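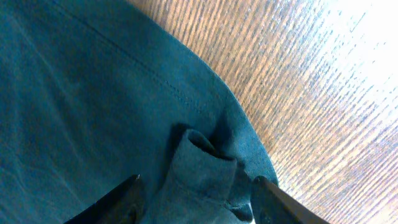
I don't believe in the two-second T-shirt fold. Firdevs Akbulut swears by it, and I've watched mine come undone in the drawer. Try the slow one.

1. Lay the shirt on a table and smooth it from the collar down. A bed is too soft, whatever the videos say.
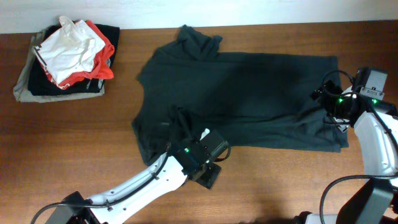
2. Fold both sides in, sleeves too.

3. Bring the hem up to the collar, then fold once more — skip the cardboard template.
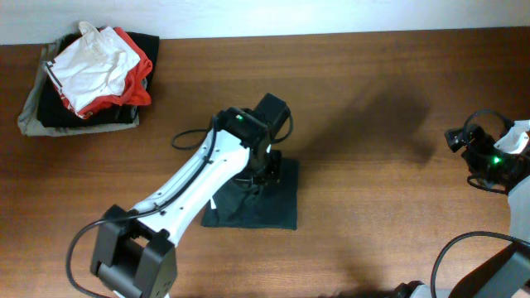

Folded clothes stacked at the back of the table, white on top.

Thick sweatshirts won't hold this fold. Hang those.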